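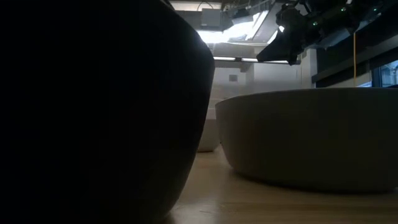

Big mixing bowls, where do you keep yours? Small kitchen, wood table

Posted by Shiuli Wijesinghe in Kitchen & Storage

Hi all, quick one, typing this between loads of wash so sorry if its a mess.

We moved to Nostport in December and the kitchen has basically one deep cabinet. I have too many bowls. One huge dark one, nearly black, that was my aunt's. A big light grey one. Then a couple of white ones, one of them small. I use them all the time, bread dough, salad for the whole family, rinsing beans. Problem is they live on the table because they won't go in the cabinet, and the table is where we eat.

Tried stacking. The grey one is wide and shallow, so anything I put inside it sits up high and wobbles. The dark one is deeper and swallows the small white one, fine, but then I want the small one every single morning and it's at the bottom. Also worried about scratches, the dark one has a matte finish and every little rub shows.

So three things really:
1. What order do you stack bowls that aren't a set?
2. Anything to put between them?
3. Is it bad for the table to have heavy bowls sitting on it all week? Light wood, no cloth. My mother in law says it will mark. She says that about everything.

No room for an island or a cart. Don't want to drill, we rent. Budget is, say, a Drevness shelf riser and not much more. Thanks!!

Ferenc Kozma
Member, 1,809 posts

OK in order.

Stacking. Forget color and forget what looks nice. Put them all upside down on the table and measure across the rim, write it on a bit of masking tape. Widest goes on the bottom, that's the usual rule, BUT with a wide shallow one it doesn't work so well if the next bowl is deep. The deep one perches. What I do with mine: two stacks. Shallow wide one by itself on the lowest shelf with flat stuff in it (lids, a cutting board, whatever). Deep one next to it or above with the smaller ones nested inside.

And the one you use every morning doesn't go in a stack at all. Cereal-size bowl, put it with the plates. You will never put it back properly at the bottom of a stack, no one does.

Carrying. Two hands for the big ones, under the belly, not by the rim. Chips happen at the rim. Same when you take a bowl out of a stack, lift straight up and don't tip it until it's clear of the one next to it. I lost a good white bowl tipping it against another one, tiny knock, crack right down the side.

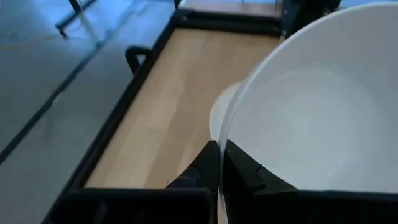 Between them: felt pads are fine, they sell packs, but an old dish towel cut in squares does the same job. Paper towel works in a pinch but it slides. Don't use the rubbery mesh drawer liner, it left a sticky patern on the inside of mine after one summer and took me an hour of baking soda to get off. For the matte one I'd use real cloth, soft side against the bowl.

If there's a foot ring under any bowl run your finger around it. If its rough, that's what's scratching things, not the stacking. Very fine sandpaper, wet, a few turns, rinse. Only if it's plain unglazed ceramic. If it's plastic or metal or you don't know, skip this.

Table. Weight won't hurt it. Water will. A bowl that goes down damp traps it underneath and you get a ring, and on light wood a ring is forever (well, until you refinish). Dry the bottom before it goes down. That's 90% of it. Sun is the other thing, if the table's by a window and the bowl stays in one spot the wood changes color all round it. Shift them every few days.

Risers, I have a Drevness one, it's OK. Measure the height of your deepest bowl first. I didn't. Had to send the first one back.

Talukder
New member, 2 posts

just get rid of some?? i had 33 bowls and plates when i moved, kept what i use, rest went to my sister. best thing i did. put them on top of the fridge if you cant decide

Plement
Member, 100 posts

Agree w Ferenc on drying. Would add, top of the fridge is a bad spot for heavy bowls, ours walked forward from the vibration and I caught it with my elbow. If you do go up high put something grippy under and turn the bowl upside down so it doesn't collect dust and grease. Above the cabinets same thing, you'll be washing it before every use.

For eating space: we leave ONE big bowl out on the table and it's the fruit bowl. Then it isn't clutter, it's got a job. When I need it for dough the fruit goes in a colander for a few hours. Your dark one would do nicely for that, lemons look good in it. Lay a cloth napkin in the bottom first if you're fussy about the finish.

Also check the oven drawer, if you have one. Some are warming drawers so look in the manual first, but ours is just storage and the wide shallow bowl went straight in.

Shiuli Wijesinghe

Thank you!! Measured. Grey one is the widest by a lot so it gets the bottom shelf on its own with lids inside. Small one is in with the plates now. Fruit in the dark bowl, going to try that this week. No oven drawer sadly.

Ferenc, the foot ring on one of the white ones IS rough. Pretty sure it's ceramic, will ask before I sand anything. What grit did you use?

Ferenc Kozma

400, then 600 if you have it. Keep it wet and wipe the dust off with a damp rag, don't blow on it.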